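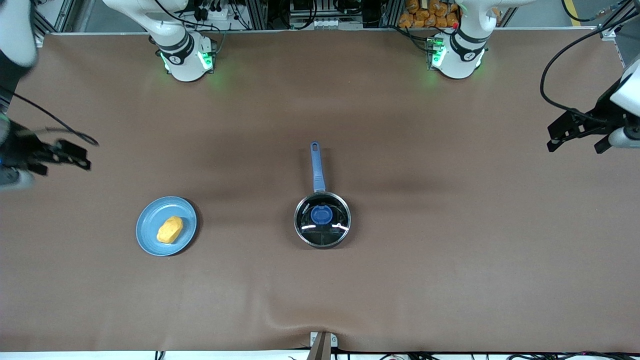

3.2 Lids, and where they go

Short section, most of the coding detail is in 3.4. The question here is narrow: when a small pan has to be served from, what happens to the lid. Earlier work on small kitchens (Insaurralde and Kuruc, the Flerkstead diaries) treats pan and lid as one item, takes up one place, stored once, washed once. Fine for cupboards. Doesn't hold for serving. The moment the pan is opened there are two things needing room, and the lid is as wide as the pan.

Layout for the serving task kept deliberately plain. A plate, a lidded saucepan, a piece of food. Figure 3a has the pan covered and standing right beside the plate, yellow food item already on the plate, a bit right of center. Long blue handle pointing to the far side of the table. Handle position matters more than we first assumed -- a handle turned over the plate blocks the same strip of table that people want for the lid. Pereyra's coding sheet had no column for it in December, one was added afterwards and the first 40 entries recoded.

We coded lid placement in four classes: flat with knob up, flat with knob down, leaning on something, held in the free hand. Knob up is the everyday choice and the one most household manuals seem to take for granted. It is quick. No turning of the wrist, knob is right there when the pan has to be covered again. The cost is at the rim, whatever has collected on the underside runs down to it and ends up on the table.

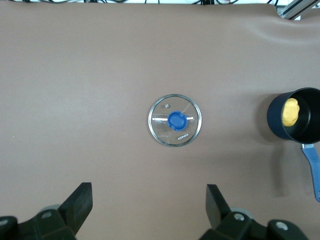 Knob down keeps the rim off the table but then the lid rocks, and picking it up means getting fingers under an edge. Alarcón argues for leaning, on the grounds that it takes the smallest footprint. True on a counter with a wall behind it. On an open table there is nothing to lean on exept the pan itself, and a lid leaning on a pan slides. We kept the class but it was hardly used.

Glass lids were prefered over solid ones for this part. Two reasons. The contents can be checked without lifting, so a lift in the record is a lift for serving and not for looking. And a clear lid lying on the table hides less of it, small items next to the rim stay easy to spot. Reflections are a nuisance, see the curved streaks in 3a. Did not affect the coding as far as Iturra and Kuruc could tell when they went through it seperately.

Figure 3. Items from the serving layout. (a) Light blue plate with food item, covered saucepan to its right. (b) Glass lid lying flat, knob up, steel rim against the table covering; KONKA lettering on the glass.

Table covering: soft brown sheet, same one throughout. It does wrinkle (there is a fold in 3b, toward the upper right). A wrinkle under a rim tips the lid slightly, so placements on or across a fold were flagged and left out of the distance measure but kept for the class counts. Plate to pan distance fixed at 200 mm in the Gurkaveck layout and 300 mm in the Asitar layout, center to center. The wider spacing leaves room for a lid between the two, the narrower does not. That difference is what 3.3 is about.

One more note on knobs. The bright blue knob in 3b stands out well against glass and covering both, handy when reading off lid position. With a black or steel knob the center had to be estimated from the rim. Those entries carry an "r" in the Declercq table.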